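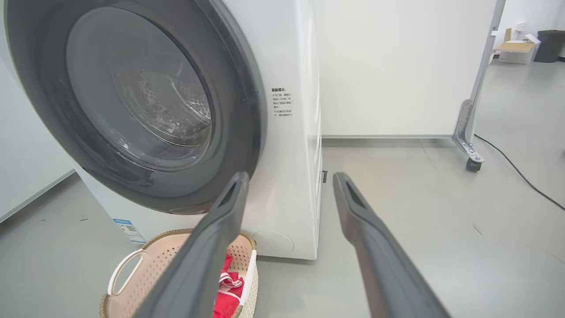 So I finally got to the Kenmont open day! I've been on their mailing list for ages (I bought a clothes horse from them once and they never let you go after that) and every year it's fallen on a day when I couldn't get away. This time it was a Tuesday, I had leave owing, and my sister lives two train stops from the place, so off I went.

If you don't know Kenmont, it's a home fittings showroom out past the ring road, the kind with whole rooms set up so you can wander through and pretend you live there. Normally it's trade only. On the open day anyone can walk in, and they lay on coffee and those little caraway biscuits, and I had more of those than I'm going to put in writing.

I skipped kitchens completely. Everybody goes to kitchens first and the queue was out past the lifts. I went straight to laundries, because ours at home is a cupboard with ideas above its station and I've been itching to redo it. I'd measured up the night before and had it all on the back of an envelope, which I then left on the train. Lovely start.

The laundry floor is run by Merike Liepiņa, and she is a treasure. She did a short talk at 10 and there were only a handful of us, so it turned into more of a natter. Her big thing is the floor in front of the washer. She reckons people spend all their money on benchtops and cabinets and then there's nowhere to stand with a basket, and she made us each crouch down and pretend to empty a load. A bloke in a very nice coat did it without a murmur. My knees had something to say about it, but I take her point. You do need more room than you'd think once the door's swung open and you've got an armful of towels.

She's also a great believer in front loaders for small places, since you can run a bench over the top. I've been a top loader person my whole life (Mum had one that walked across the floor on spin and we used to take turns sitting on it) so I came in fairly stubborn. But I did get down for a proper look, and I've softened.

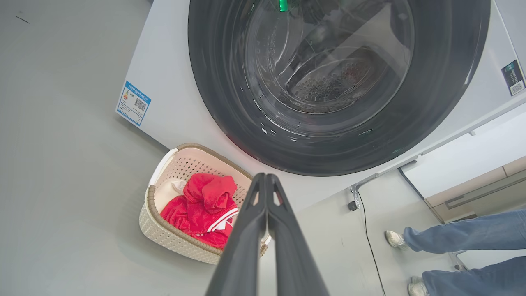
What I hadn't expected to like so much was the basket. It's one of those oval ones in cream plastic, done up to look like rattan, with a light brown trim around the rim and little holes all through it. I've had nothing but the square hard sort that takes the skin off your hip on the stairs. An oval one sits against you so much better! And the cream looks really nice next to a white machine, quite soft and homey. I'd have walked out with one under my arm, but nothing on the display floor was for sale that day and I had to put my name on a list instead. So now I'm on two Kenmont lists.

We got onto drums after that. Someone asked how often you're meant to run an empty hot wash and Merike said once a month in her house, and leave the door ajar afterwards, and there was a bit of guilty shuffling from the rest of us. I do mine when it starts to pong. She said to wipe around the door seal too, with an old face washer, and I did that the minute I got home. I won't describe it.

Other bits and bobs. The drying room by Avotiņš was gorgeous, all pull-down racks, though the one I fancied was 347 euros and it's a rack, for heaven's sake. Jovum had a fold-out ironing board in a drawer that I opened and shut far too many times. Cedik were doing taps. I'm sure they were very good taps.

Lunch was soup and black bread in the foyer. Get in early if you go, they'd run out of the pumpkin by the time I reached the front and I ended up with beetroot, and then wore some of it.

Getting there is easy enough. It's the 259 bus from the station and the driver will tell you where to hop off if you ask. There's parking but it was chockers. They do another open day in August, mostly bathrooms, and my sister's already said she'll come if I shout her the biscuits, even though they're free. I'm taking the envelope again, and this time it's going in my bra.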